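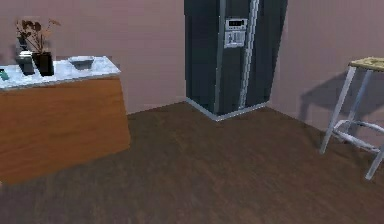 Derkcombe Community Kitchen
Progress report to the Varbridge Fund, second period

Enrollment for the evening cooking course closed in September with 55 people signed up against the target of 40 in our application. Seven have since dropped out, four of them because of shift changes at the packing plant. We offered those four a place in the spring group and three have accepted.

Sessions run for 90 minutes and start at 6:30 p.m. The first half covers one basic method, such as cooking dried beans or making stock, and in the second half people cook a full meal and eat it together. Yasuo Uchida teaches both groups. He rewrote the recipe sheets after the first month. The old ones assumed people had a working oven at home, and many in the Lerkeck group cook on two burners.

Attendance has been steady in Derkcombe and weaker in Lerkeck, where the bus now stops running before the class ends. We have moved the Lerkeck start time to 5:45 p.m. for the rest of the period. Two parents told us the earlier time is hard for them, and we do not have a good answer to that yet.

Spending

Food costs are over budget, mostly cooking oil and eggs. We covered the difference from the printing line, which was underspent. The $3,000 set aside for equipment has not been touched. We had planned to buy a second refrigerator, but the wiring in the Lerkeck hall has to be checked first and the electrician has postponed twice. We ask to carry this amount into the next period.

Rent was paid on time at both sites. The insurance renewal is attached as a separate file.

Changes to the plan

The knife skills session was split into two after the first group ran out of time. The visit to the Kubo farm stand was dropped when the stand closed early for the season. A class on reading food labels took its place, and several people asked for more on salt and sugar.

Next period

The spring group opens for sign-up in January. Before then we need to settle the refrigerator, find a second instructor to cover when Yasuo is away, and finish the Spanish version of the recipe sheets. Eleven of the eighteen sheets are translated.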